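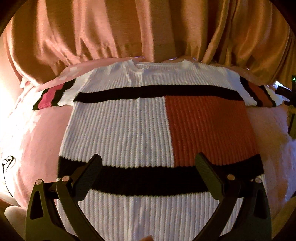
Color-block rib knit, short sleeves, laid out flat before folding.

Trolano knits
README, last edited 10/28/18

What this is

Notes and photos of sweaters and other knits, laid flat, then folded. 954 photos, 102 garments. Started as a way to keep track of one closet, got bigger. Mostly tops. A few scarves, see the end.

Folder layout

flat/ garment spread out, front side up
folded/ same garment after folding
notes/ one text file per garment
colors.txt list of color words, please stick to it
skip.txt garments we gave up on

File names go garment number, then step, then shot. Leading zeros everywhere except the first batch from January, which I still haven't renamed. Sort by garment number column in the index, not by file name, or those end up in teh wrong place.

What's in a notes file

type: sweater, cardigan, vest, scarf
knit: rib, plain, cable, other
sleeves: long, short, none
neck: crew, v, roll, collar
colors: biggest area first
pattern: solid, stripe, block, mixed
surface: bed, blanket, table, floor
comment: free text, keep it short

Entry for the sweater at the top:

type: sweater
knit: rib
sleeves: short
neck: crew
colors: white, black, rust orange, deep pink
pattern: mixed
surface: blanket
comment: narrow black stripe at chest, wide black band lower down. White panel on one side, orange on the other. Pink is on a sleeve only. Ribs run shoulder to hem.

Laying out

Neck away from you, hem toward you. Sleeves out to the sides. Smooth from the middle outward with a flat hand. Don't pull on ribs, they spread and the width comes out wrong. Blanket doesn't have to be perfectly smooth. Seams straight if you can manage it.

Folding

Short sleeves: fold flat across the front, then sides in, then hem up to the neck.
Long sleeves: across, then down along the body.
Thick rib: one fold fewer. Goes in the Iltedholm drawer, the deep one.
Everything else: Prollon boxes, on edge, neck side down.

Color words

Orange vs rust vs brown was a mess in the first version. Now "rust orange" for anything in between. White and cream stay seperate. If a knit looks gray only down in the grooves, it's still white. Pale pink and deep pink are two colors. Blanket color never goes in the colors line, only the garment.

Known problems

- 7 garments have a flat photo but no folded one
- 2 cardigans share a number, fix pending
- hem missing from the shot on some of the longer tops, so no length measurements from photos
- black knits hard to tell rib from plain, check the notes file
- scarves have "neck: none" in some files and a blank in others. Treat as the same

Adding a garment

Next free number, flat shot first, fill in the notes before you fold. Then folded shot. Add the line to the index. If you use the Cao sheet for the index, export as plain text, commas in the comment field break it otherwise.

To do

rename January batch
redo skip.txt
decide about scarves, own folder maybe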